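**Laundry folding** is the domestic task of arranging clean clothing and household linen into compact shapes for storage. It is usually the last stage of the wash, after drying and any ironing, and is done at a table, on a bed or straight from the clothesline. Methods vary by region, by the kind of storage available and by the weight of the cloth.

## History

Flat folding is older than the wardrobe. In households where linen was kept in chests, sheets and tablecloths were folded to the width of the chest and stacked with the fold facing outward, so that a single piece could be drawn out. Everyday clothes were more often hung on pegs. The spread of the chest of drawers brought smaller folds, and with them the practice of folding shirts to a set width.

The knitted cotton T-shirt, worn first as underwear and later as an outer garment, changed household practice again. It holds a crease less sharply than a woven shirt, seldom needs ironing and is owned in larger numbers. Manuals of home management that once gave several pages to the starched shirt now tend to begin with the T-shirt.

## Methods

### Flat fold

The garment is laid face down and smoothed from the centre outward. Each side is turned in toward the middle with the sleeve folded back on itself, and the body is then folded in half or in thirds from the hem. The result stacks well on a shelf – a tall stack tends to lean toward the side where the collars lie.

### File fold

The file fold begins in the same way but continues until the garment forms a small block that will stand on its edge. Blocks are placed in a drawer in rows, with the last fold uppermost. It suits shallow drawers and soft knits. Heavy jumpers tend to spring open.

### Pinch fold

In the pinch fold, the garment lies sideways in front of the person folding it. One hand pinches the cloth at the shoulder and the other at a point midway down the body on the same line. The shoulder is carried over to the hem, the arms are uncrossed, and the garment is lifted and laid down on its remaining sleeve. It is quick once learned but depends on accurate placement of the hands.
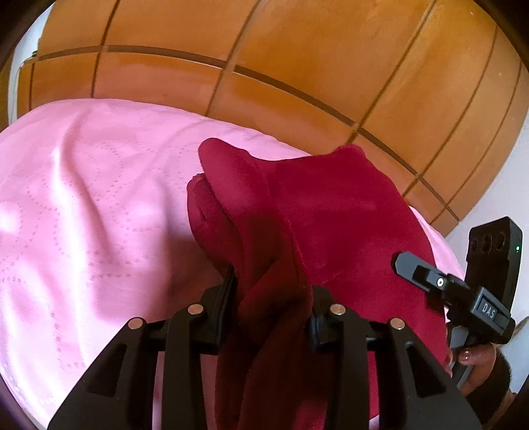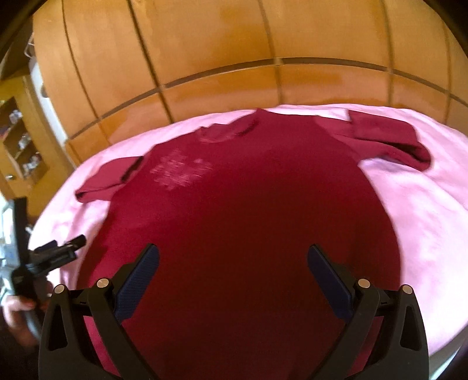
### Surfaces

A firm table gives the cleanest edges, and commercial laundries use benches set at hip height. At home the bed is the more common choice, as it offers a large area close to the drawers. Its drawback is that the mattress gives under the hand and the cover can shift along with the garment. Contrast between garment and cover, as with a dark red T-shirt on a pink bedspread, makes the edges easier to find. Dark clothes on dark covers are harder to square up in the evening, and a pale towel is sometimes spread underneath.

### Rolling

Rolling is mostly used for luggage. The garment is folded lengthwise and rolled from the collar to the hem. Some travellers turn the hem inside out first, to form a cuff that holds the roll closed.

## Folding aids

Hinged folding boards are sold for home and shop use. The Pendeo board has five panels and is meant for adult shirts, while the smaller Demurine board has two and is sold for children's clothes. Shops often use a plain rectangle of stiff card, which is slipped out once the fold is made.

## Study and collections

Štefánia Šimek's survey of domestic routines covered 118 households and recorded where folding was done, by whom and at what time of day. The bed was the most common surface, ahead of the kitchen table and the couch. Šimek also noted that people living together often kept different folds for the same kind of garment, usually the one each had learned as a child.

The Histside collection of household instruction holds 600 leaflets on washing, drying and folding, catalogued by Dalibor Trnka. Many were given away with soap or flatirons, and a smaller group came from school sewing classes.

## See also

- Clothesline
- Ironing
- Linen cupboard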